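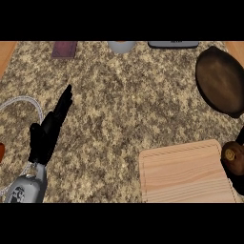
# Drimex Gives Its Kitchen Robots a Practice Counter, and Its Cooks a Say

**ZUVUSCOMBE, April 28, 2019** – Drimex, which cooks and packs 500 staff lunches a day for offices in and near Zuvuscombe, announced today that two robot arms will join the prep line at its Bataineh Street kitchen. The arms have spent their training so far in simulation, at a granite countertop that exists only on a computer and has never once needed wiping.

The software, called Disent, lets the kitchen try out a job on screen before anyone has to stand next to it. A black gripper reaches over the stone, with a cutting board and an oval pan set out on the counter. Cooks can ask for the layout to be changed, and they have asked often.

"My first note was that no cook alive would put the board there," said Maysoun Nimri, prep lead at Bataineh Street. "My second note was the same as my first. By the sixth they had given me my own login."

Under the plan, the arms will take over the fetching and setting down: pans to the counter, vegetables to the board, bowls back to the shelf. Knife work, seasoning and tasting stay with the kitchen's 16 prep cooks. Drimex has agreed in writing that no prep job will be cut when the arms arrive, and that hours will stay as they are.

What does change is the morning. The early shift now starts with a long stretch of carrying, a task listed in the staff handbook as "light lifting" by someone who has evidently never met a full stockpot. Cooks will spend that time on prep and on checking the arms' work. Two of them, Shadi Semaan and Abla Moussa, began paid training as line supervisors in February.

"I have supervised teenagers," said Semaan. "The arm listens better, but it has no idea what an onion is for."

Since the project began, staff have filed 290 comments on the simulated runs. Drimex has acted on 145 of them. The rest are under review, including several that concern the break room coffee and have been forwarded to the proper department.

"We wanted the mistakes made on a counter we don't have to mop," said Walid Boutros, operations manager at Drimex. "The cooks wanted to be asked first. Those turned out to be the same project."

Any cook may stop the arms at any time without giving a reason. Stops will be logged by time and task, with no names attached.

**About Drimex**

Drimex is a contract kitchen based in Zuvuscombe. It makes lunch.

**Press contact:** Nadine Saliba, Communications, Drimex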